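Clendinville Multicultural Greetings Program
Progress report to the Amlow Community Fund
June 19, 2025

Prepared by Fatemeh Mohammadi, Program Coordinator

1. Purpose of this report

This report covers the first half of the grant period and is submitted under the reporting schedule in the funding agreement. It deals with the printing and delivery of Nowruz and Eid greeting cards to residents of Clendinville who live alone or in supported accommodation, the community writing sessions at which those cards were prepared, and the work now under way for the November round, when Diwali and end-of-year cards will be written together.

2. Cards delivered

A total of 1,305 cards were delivered in the period. Most went through the post. Cards for the two supported living centres were handed to reception staff in bundles sorted by floor, at the request of the centres, which had found loose mail difficult to manage in the week before Eid.

The program had planned to offer greetings in four languages. Six were offered in the end, after the Clendinville Library asked that Dari and Somali be added to English, Arabic, Farsi and Urdu. The additional translation was done by people already known to the program and did not draw on the contingency line. Usman Lashari checked the Urdu text and Ms Mohammadi the Farsi. One error was found after printing, in the Arabic wording on the inside of the smaller Eid card, and 300 copies were withdrawn and reprinted. The printer, Firo, accepted responsibility and met the cost.

3. Writing sessions

Writing sessions were held in the library meeting room and at the Amlow Neighbourhood House. Attendance across both venues came to 47 people, not counting program staff. Participants were given a sheet of suggested wording in each language, with a pronunciation guide, and were encouraged to add a line of their own. Many did so. The personal lines were mostly short: a wish for good health, a remark on the weather, a recipe in one case.

Haris Usmani led the Eid sessions and prepared a short handout on customary forms of address for older relatives and neighbours. The handout has been requested by two schools and will be released once the layout has been tidied and the credits confirmed.

4. Card designs

Five designs were used. Three were commissioned from Ghazala Yousafzai and are based on geometric borders, a crescent and a table set for Nowruz. The remaining two were plain stock with a coloured edge, kept for recipients who had asked for no religious imagery. Feedback forms returned by the centres show a preference for the larger format, chiefly for the size of the lettering.

The program also wishes to offer a small range of non-festive cards for birthdays, recovery from illness and condolence. Art reproductions are under consideration for this range, subject to licensing advice and to the cost of heavier card. 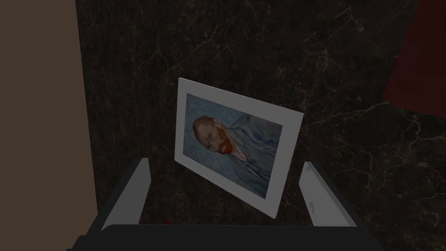

Figure 1. Picture card with a painted portrait and a wide white margin.

Comments on the non-festive range will be sought from both centres before any order is placed. It is not funded under the present agreement, and no grant money has been committed to it.

5. Expenditure

Spending to date is within budget on all lines except postage. The overspend on postage arose from a decision to send the Nowruz cards by priority mail after delivery of the envelopes from Ďurica was delayed. It has been offset by savings on venue hire, as the library waived its fee for the period. A full statement of income and expenditure is attached as Appendix A.

6. Matters for the Fund's attention

The program seeks the Fund's approval for the following changes.

Transfer of the unspent venue allowance to postage for the remainder of the grant period.

Inclusion of Dari and Somali as standing languages, with a corresponding change to Schedule 2 of the agreement.

Extension of the final reporting date by one month, so that results from the November round can be included.

7. Next period

Sadao Aoki has joined the program to manage the address list, which requires checking before the next mailing. A number of cards were returned unopened, in most cases where the recipient had moved, and the centres have agreed to supply updated lists at the start of each round. Consent forms will be reissued at the same time in all six languages.

Envelopes for November will be ordered earlier than they were for Nowruz. Quotes have been requested from Ďurica and one other supplier. Proofs of all translated text will now be signed off by two readers before they are released to Firo.

Appendix A: Statement of income and expenditure
Appendix B: Suggested wording sheets
Appendix C: Feedback form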